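ブロック仕分け作業区画 安全点検表(4月分)
様式番号 1,144
作成:ドレステン児童文化センター 教材管理係
対象:セオ分室 ブロック仕分け作業区画

本表は、貸出用ブロックの仕分けを行う区画について、区画の囲い、作業面、容器及びブロック本体の状態を確認し、記録するものである。判定は「適」「要観察」「要処置」の区分による。要観察以下とした項目には、必ず所見を付すこと。

1 区画の囲い及び周辺

1-1 囲いの布に破れ、たるみ、糸のほつれがないこと。
判定:適
所見:格子柄の布が三方に張られている。多色の柄で汚れが目に付きにくいため、次回は下端を手で触れて確認すること。

1-2 角の支柱及び手前の横材に、ぐらつき、鋭利な端部がないこと。
判定:適
所見:アルミ製の支柱、横材とも異常なし。

1-3 床面に当日の仕分けと関係のない物品が置かれていないこと。
判定:要観察
所見:奥に黒い角形トレイあり。使用後は棚に戻すこと。

1-4 ケーブル類が床面の作業範囲に垂れていないこと。
判定:適

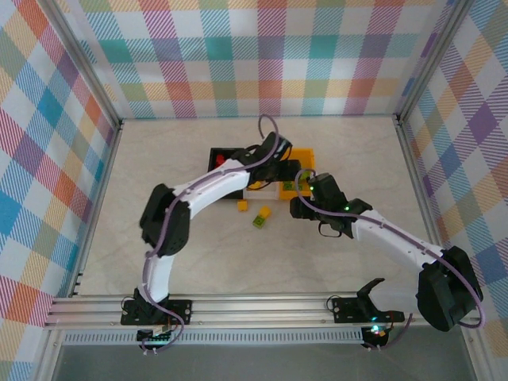
布の囲いは、どの程度の頻度で洗濯すればよいか。
2か月に一度を標準とし、飲食物の付着等があった場合はその都度取り外して洗う。乾燥後、四隅の張りを確認してから使用を再開する。

2 容器

2-1 容器の縁及び底に割れ、欠け、バリがないこと。
判定:適
所見:濃緑、白、黄の各容器とも、縁の欠けは認められない。白の容器は半透明のため細かな傷を見落としやすい。点検時は空にして光に透かすこと。

2-2 容器ごとに、所定の色のブロックが入っていること。
判定:適
所見:濃緑の容器に赤、白の容器に黄、黄の容器に緑を収める現行の区分どおりである。ただし、黄のブロックを黄の容器に入れる誤りが先月の記録にあり、容器の色とブロックの色が一致しない点は、初めて担当する者に口頭で伝える必要がある。

2-3 容器が作業面の奥側に寄せて並べられ、手前に仕分けの場所が確保されていること。
判定:適
所見:黄と黄緑のブロックが容器の手前にまとまっており、取り扱いに支障はない。

2-4 容器の縁に載ったまま残るブロックがないこと。
判定:要観察
所見:黄の容器の左の縁に緑のブロックが寄っている。移動の際に落下するおそれがあるため、中央へ入れ直すこと。

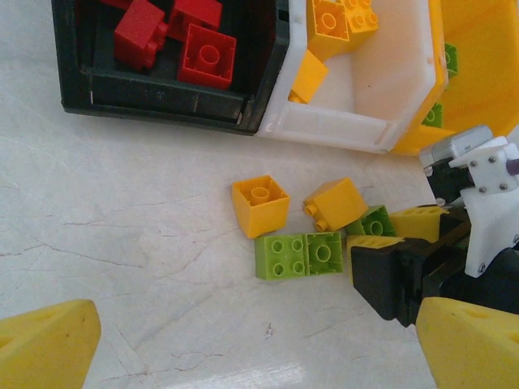 色の異なるブロックが混入していた場合、点検者がその場で直してよいか。
軽微な混入は点検者が正しい容器へ移し、所見欄に色と容器を記入する。容器の中身全体が入れ替わっている場合は手を付けず、教材管理係へ連絡する。

3 作業面及びブロック本体

3-1 作業面に、指先に掛かる傷、剥離、浮きがないこと。
判定:要観察
所見:白い天面に擦り傷と薄い染みが広く見られ、細いひび状の線も多い。中央から右にかけては茶色がかった長い線が横に走る。現時点で段差は感じられないが、金曜日の清掃時に布を滑らせ、繊維が引っ掛かる箇所があれば要処置に改めること。

3-2 ブロックの側壁及び突起に、割れ、変形、白化がないこと。
判定:適
所見:抜き取りで確認した。伏せた状態では内側の割れが分からないため、必ず裏返し、四方の壁と中央の筒を見ること。黄のブロックは光が透けると壁の薄さが目立つが、成形によるもので欠陥とは扱わない。 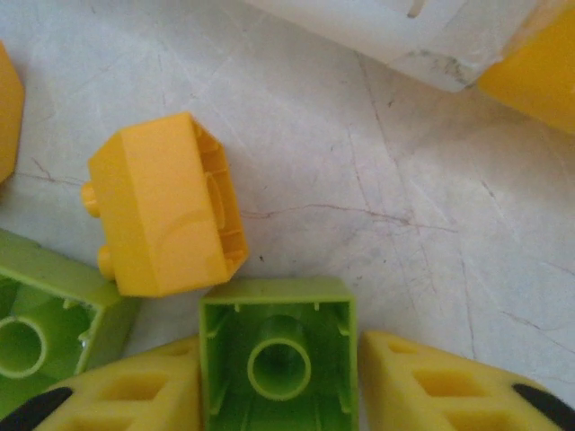 この文書の読了時間:2分

3-3 ブロックの内側に、異物、ほこり、粘着物の残りがないこと。
判定:適
所見:筒の内部は綿棒で拭き取る。洗浄剤はボリックスを規定の濃度に薄めて用い、原液を直接付けないこと。

3-4 台帳上の数量と保管数量が一致していること。
判定:要処置
所見:台帳の数量は2,253個であるが、返却待ちの貸出分が未記入のため照合できない。貸出簿を添えて再提出とする。なお、一回の仕分けで作業面に出す数量は、担当者が目の届く範囲にとどめること。

3-5 保管棚の耐荷重表示が読み取れること。
判定:適
所見:デュークヴィックス式の棚札に更新済み。旧札は回収した。

4 処置事項

(1)黄の容器の縁のブロックを入れ直し、容器を水平に置く。
(2)黒い角形トレイを所定の棚に戻す。
(3)作業面の茶色い線の両端に日付入りの目印を貼り、伸びの有無を次月の点検で比較する。目印は作業面を傷めない紙製のものとする。
(4)貸出簿と台帳の照合を終え、差異の有無を本表の余白に記入する。

5 記入上の注意

判定を訂正する場合は二重線で消し、修正液は使用しない。所見は見たままを記し、原因の推定は処置事項の欄に分けて書くこと。記入済みの本表は教材管理係の綴りに収め、写しをセオ分室の掲示板に次回点検まで掲示する。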